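ロボット実習Ⅱ 配布資料 第4回
教示データはどこまで信用できるか(手持ちグリッパと遠隔操作)

前回の残りから始めます。直接教示、つまりアームを手で押して動かす方式の話が途中でした。関節のブレーキを緩め、人が手首を持って動かし、その軌跡を記録して再生する。部品の位置が毎回同じなら、これで足ります。部品の位置が少しでもずれると再生は空振りします。ここまでは皆さんも April の演習で体験済みのはずです。

今回扱うのは、記録した軌跡をそのまま再生する代わりに、多数の実演から方策を学習させるやり方です。実演の集め方は主に2つあります。

(1) 遠隔操作
操作者が手元の装置を動かし、離れた実機が追従する。記録されるのは実機が実際に出せた動きなので、学習後に「腕が届かない」という問題は起きにくい。欠点は遅いことと、疲れることです。力の感覚が返ってこない装置では、操作者は画面だけを頼りに握るので、慣れない人ほど手前で止まり、様子を見て、また動かします。そのためらいも全部データに入ります。

(2) 手持ちグリッパ
ロボットの手先と同じ形の道具を人が持ち、実機なしで作業する。カメラが道具に付いているので、映像と手先の動きが一緒に残ります。速いし、実験室の外でも使える。最近の論文がこちらに傾くのは理解できます。ただ、私は宣伝文句ほどには信じていません。

理由を順に書きます。

まず、人の腕は器用すぎます。肘を逃がし、腰をひねり、無意識に一歩下がる。グリッパの軌跡だけを見ると滑らかですが、台に固定された6軸アームに同じ姿勢を取らせると、特異点の近くを通ったり、自分の土台にぶつかったりします。Fallitz の公開課題で集めた579本の実演を逆運動学にかけたところ、そのままでは実行できない区間を含むものが75本ありました。この数字を多いと見るか少ないと見るかは、捨てた75本にどんな動作が入っていたかによります。難しい姿勢の実演ばかりが落ちていれば、残りは簡単な動作に偏ります。論文ではここがたいてい1行で済まされています。

次に、対象物の問題です。硬い箱を立てて掴むだけなら、指の開き幅と接近方向でだいたい説明がつきます。生活用品が重なった山では話が変わります。

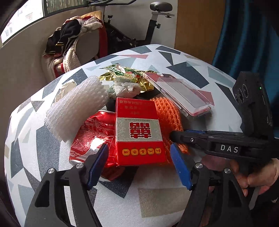

Yatziri Ponce からは、それは方式の欠点というより実演者への指示が足りないせいだ、との反論が来ています。掴む順番と接近方向を先に決めておけば、散らかった山でもばらつきは抑えられるし、同じ山を遠隔操作でやらせたらもっとひどい記録になるはずだ、という意見です。

後半には同意します。前半には同意しません。順番を決めればたしかにデータは揃いますが、揃ったデータで学んだ方策は、決めた順番が崩れたときの対処を知りません。赤い紙箱の横に潰れた缶があり、反対側に果物用の発泡ネットがある。箱を狙った指は、隣のものに触れるかもしれない。ネットは押せば形が変わり、缶は硬いまま動く。人はその違いを手応えで感じて握り直しますが、指先に力覚センサがなければ、記録に残るのは映像と開き幅だけです。方策に渡らない情報で人が判断していたなら、映像からその判断を学べと要求するのは無理があります。

Chaiyaporn の実習機で行った比較も載せておきます。同じ山から目標物を一つ取り出す課題で、手持ちグリッパの実演から学んだ方策は、23回の試行のうち成功が9回でした。失敗の内訳を見ると、目標物に届かなかったものより、隣のものを一緒に挟んだものが目立ちます。試行数が少ないので、この結果から方式の優劣は言えません。言えないことを言わないのも、レポートの採点対象です。

評価についての注意
「成功」の定義を先に書いてください。持ち上がれば成功なのか、他のものを崩さずに取れたら成功なのか。Waraporn Sombatkul の評価表(Clustura の共有フォルダにあります)は後者を採っていて、成功率はかなり下がります。実演の中の失敗も消さずに残し、失敗の印を付けること。撮り直して良いものだけ提出した班が昨年ありましたが、あれでは何を学習させたのか検証できません。

演習課題
・共有フォルダの実演から一つ選び、人が握り直している箇所を探す。握り直す前の映像だけで、その理由が分かるかどうかを書く。
・同じ課題を遠隔操作で一度、手持ちグリッパで一度行い、所要時間と手先の軌跡を比較する。実演者は同じ人にする。
・自分の実演のうち、実習機で再生できない区間を示す。可動範囲、速度、干渉のどれによるものかも書く。

グリッパのカメラは作業前にレンズを拭き、時刻合わせを済ませてください。映像と開き幅の時刻がずれた記録は受け取りません。次回は Junduvside の遠隔操作装置を使い、通信遅延を入れた状態で同じ比較をします。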